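Jarnwood Ribbed Knit Dishcloth, brown: do you need a 24 dollar cloth?

Review by Colette Ferrand
27 February 2026

I don't trust dishcloths that come with a story. The Jarnwood one comes in a cardboard sleeve with a paragraph on the back about slow craft and honest yarn, and it costs 24 dollars for a single cloth. My usual ones come from the supermarket and I've never had to read anything before using them.

Still, Inès Cordier kept on at me about hers, so I bought one in brown (the other colours were a sort of mustard and a white that I wouldn't let near a beetroot). I've had it 3 weeks now, long enough to have an opinion and to have washed it more than I meant to.

First, the knit. It's coarse. The ribs stand up properly and on a benchtop with dried porridge they do a decent job, better than the flat microfibre I normally grab. On glass it's hopeless. It left streaks on every tumbler I tried, and I went back to an old tea towel after one evening.

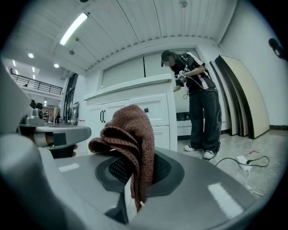 Thickness is my main grumble. The thing won't fold small. It rolls up on itself and sits in a lump wherever you drop it, and hung over a rail it slides towards whichever end is heavier. Wrung out at night, mine was still damp in the middle at breakfast. The sleeve says "quick drying". Compared with what, a doona?

Washing went better than I expected. Warm cycle, no softener, dried flat on the rack. It lost a bit of length, which I measured: 29 centimetres when new, 2 less after the first wash, and no further change. The colour hasn't run on anything. One loose end has worked its way out near a corner and I've knotted it, but I shouldn't be knotting anything at that price.

I'll give it this much, the brown hides tea stains beautifully. It's also a good grippy thing to put under a mixing bowl, and I've used it for that more than for wiping.

Would I buy another? Not at full price. Palley does a plain ribbed cotton one that's thinner and dries overnight, and my sister has been through several without complaint. If Jarnwood drops to half, maybe. Inès still reckons I'm being mean about it.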